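Picking software FAQ
2 min read

These are the questions we get most often from sites running the Sirus picking stack. Last updated August 2, 2021.

What does Sirus do, and what does it leave to the robot controller?

Sirus handles perception, grasp selection and path planning. Joint-level control, braking and safety stops stay with the arm's own controller. We send a timed trajectory and listen for joint positions coming back. If the connection drops mid-move, the controller stops the arm and Sirus marks the pick as aborted.

Do I need a CAD model of every part?

No. For simple shapes such as blocks and cartons, the segmenter works from colour and depth. For anything with handles or holes, a model gives noticeably better grasps. Load it through the Vornholm panel in STL format, in millimetres.

Why does the planner skip a part that is plainly in reach?

Usually it's the fingers. The planner checks the whole gripper against the bin walls, including hoses and cables if you have entered them in the collision model. A part lying near a wall may have no approach angle that clears. Check the rejected grasps in the log, where each one is listed with the body it collided with.
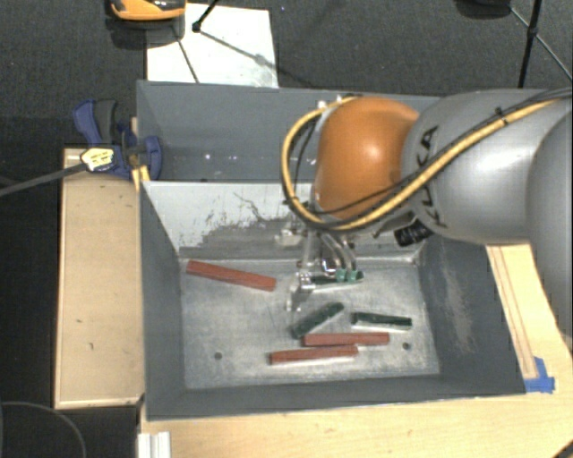 If most rejections name the wall, try lowering the wall margin from its default of 4 mm. Don't set it to zero. Calibration drift will use up what's left.

How often should I recalibrate the camera?

After any bump to the camera mount or the bin, and whenever the residual in the status bar goes over 3 pixels. The Nundalari test cell is checked at the start of each shift. Bins should be clamped or otherwise fixed, as the software treats the bin pose as constant between calibrations.

Scratched metal bins give me holes in the depth image. Is that a fault?

No, bare metal reflects unevenly. Turn on floor fill in the perception settings, which fits a plane to the good points and ignores the rest. Thin, flat parts can disappear into the plane, so leave it off for washers and gaskets.

Can I replay a failed pick?

Yes. The Lau recorder keeps the last 224 picks by default, with images, candidate grasps and the planned path. Replays run offline and won't move the arm. Older picks are overwritten unless you tag them.

My planner settings disappeared after the June update. Where are they?

The update moved them from the cell file to the tool file. Run the migrate command once for each gripper, then restart the planner.

Contact support | © 2021 Sirus | Back to top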